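4.3 Handling objects with perforated or mesh faces

Applies to Stotora arms with the two-finger gripper. Read section 4.1 (stop circuit) first.

1. Set the arm to reduced speed. The limit for close work is 15 mm/s within the last 500 mm of travel.

2. Place the object on a flat, level surface. Clear the approach side.

3. Enter the contact zone in the job sheet. Choose a solid edge or end cap where the object has one. Do not enter the center of a grille as a contact zone.

4. Jog the gripper to the object by hand control. Stop at first contact and read the force value.

CAUTION: Mesh can dent at forces that a solid housing will tolerate. If the force value climbs after first contact, back off before you change the angle.

5. Check the wrist view before you close the fingers. The lower edge of the object and the surface under it must both be in view.

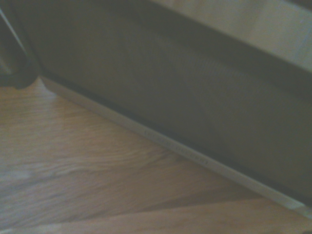

Noémi Kiss adds that sites working to the Drenness handling rules should save the wrist view with the job sheet, and that a force log alone will not pass their review.

6. Close the fingers in single steps. Lift only after the force value holds steady.

7. If the object shifts, press Hold. Do not reach into the work area until the Hold lamp is lit.

NOTE: Job sheets made before the 2016 revision store the contact zone in the old format. Convert them with the Kwiatkowski tool (see 7.2) or enter the zone again.

Fault 332 during step 6 means the finger pads need to be zeroed. Go to section 5.4.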